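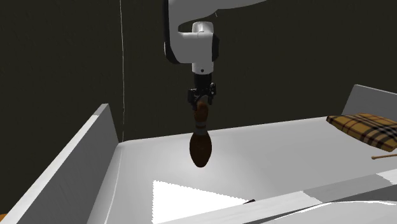 By Pascal Marty | 2023-07-09 | 4 comments

Started with a shoebox. Letters, a baptism slip, one ship's ticket stub. Susis Perrin had it on her lap when I got to her kitchen in Sallovton, and she didn't let go of it the whole time.

Her great-grandfather Anton came from Zostia at fifteen. Everyone in the family said he was a baker. He wasn't. "He drove a milk cart for a baker," Susis says. "Two years maybe. Then the quarry, then the railroad. My aunt still won't have it."

She got that from the parish books, which she read through last March. All 2,854 entries, on film, in a basement with bad heating. Names spelled any old way. Perrin, Perin, Perring, once Berrin.

"You get so you know the clerk's handwriting," she says. "There was one who never crossed a t. I hated him."

Anton married in Sallovton church, had 4 children, buried one. Bought a lot on the east side for $800, paid off slow. The deed is in the box too, folded so many times it's comming apart at the creases.

15 shares
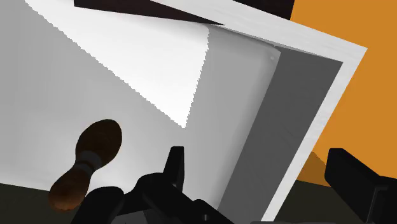
The brother who stayed

There was a brother, Josef. No one talked about him. Susis found him by accident, looking for someone else's wedding.

"Same parents, same house. I sat there and said it out loud, who are you?"

Josef kept the farm at Zostia. Wrote up to four letters a year, and Anton kept them but we dont know if he answered. The last one asks for a photograph of the children. Nothing after.

She's looking for Josef's family now. Has one address, an old one. She wrote in spring, no reply yet. "I'll write again," she says, and puts the lid back on.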